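Sorting out the floor

I have put off the cables in the back half of the office for long enough that I stopped seeing them. You learn where to put your feet. You walk from the door to your desk by the same route every day, and when a visitor takes a different route you say "careful" without looking up.

What changed is that we got the second room in November, and then filled it, and then got most of our furniture moved again when Hurnent downstairs gave up part of their lease. We ended up with desks where the outlets aren't and outlets where the desks aren't. Everything in between is extension cords.

So I spent most of a morning on it, with help from Mathis Chauvin, who owns a label maker and likes to use it.

The first thing we did was argue about whether cables should go on the floor at all. Mathis wanted trays under the desks. I agree with him in principle, but a lot of our work happens on the floor. People sit down there, spread things out, plug things in, and get up again an hour later. A tray under a desk does nothing for somebody sitting six feet away from it. I looked at a couple of the Tredeo trays anyway and they cost 80 for a pair, before the brackets, so that went on the list for later.

The second thing was working out what was plugged into what. I recommend doing this with two people. One holds the plug end and tugs gently, the other watches for movement. We found one white cable that went behind a cabinet, came out the other side, and was connected to nothing. I have kept it, of course.

White cables are the real problem, I think. Our floor is gray, so you'd expect them to show up well, and they do, but they all look alike. Once two or three of them are coiled up together next to a power strip you can't follow any one of them by eye. The black ones are easier to follow. 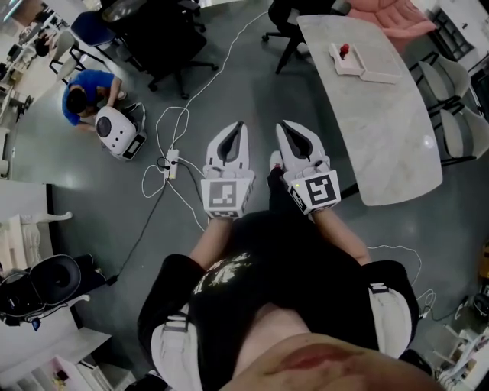 What we changed

Long cables that didn't need to be long got swapped. We had several that were bought for the old room, where the only good outlet was by the window. Blandine Besnard had a box of short ones under her desk from a Budura order and was happy to give it up.

Everything that stays got a label at both ends. Mathis did these. The labels say where the cable goes and who to ask about it, and they wrap around so you can read them from either side. It took him longer than the rest of the job put together.

Power strips on the floor now have a rule. They go along a wall or along the leg of a desk, and if you need one in the open you put it back when you're done. I wrote this on a sheet of paper and taped it by the door. Perrine Coste has already crossed out "please" and underlined "put it back."

For slack, we used the cloth hook-and-loop kind of tie. I bought a pack of 20 and we used 15. I don't like the plastic zip ties for this because you have to cut them off, and sooner or later somebody cuts the cable.

What's left

The corner by the printer is still bad. There's a strip back there that I can reach only by moving the printer, and moving the printer is its own project. Jérémie Roussel says he'll help if we do it before lunch.

I'd also like a floor cover for the one crossing we can't avoid, between the two rows of desks. The low rubber kind, with a channel underneath. If you have one that office chairs will roll over without a fight, leave a comment and tell me which it is.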